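Progress report, Palomino parish register project, second reporting period, ending June

Prepared by Milagros Benavides for the Stergate grants office.

## Work completed

Transcription of the baptism and marriage registers from the Bumholm congregation continued on the agreed schedule. At the close of the period, 3,639 entries had been keyed and checked against the page scans. The target in the grant letter was 3,000. The surplus comes from the later marriage registers, where the entries are short and the handwriting is regular.

Burial registers have not been started. They remain in the third period of the work plan.

Name spelling follows the register, with a standard form in a separate field. Latin entries are transcribed in Latin and given a one-line English summary. Godparents are indexed in the same way as parents.
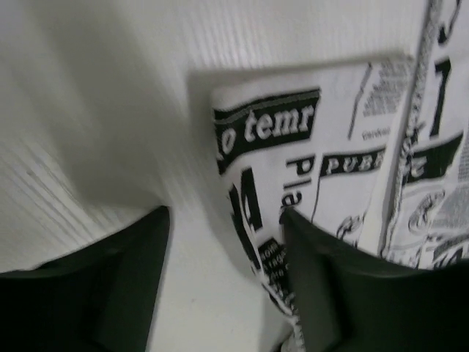 Alvar Bråten replied to the draft of this report that the godparent index should not be released until the duplicate surnames are merged, as a search on one spelling currently misses entries filed under another. His point is accepted. The merge is now listed under remaining work, and the index stays closed to outside readers until it is finished.

## Problems

- 20 pages in the earliest baptism register have ink loss at the inner margin. The dates can be read; the names of the officiating clergy mostly cannot. These entries carry a flag.
- Two marriage registers overlap for a period of several months and disagree on the order of entries. Both versions have been kept.
- The diocesan office has not yet confirmed access terms for entries about living persons.

## Budget

Spending is within the approved lines. Transcriber hours ran slightly over and travel ran under. No transfer between lines is requested.

## Remaining work

1. Merge duplicate surnames (Nidia Espinoza).
2. Second check of flagged entries (Crisanto Layug).
3. Written access terms from the diocese.
4. Begin burial registers.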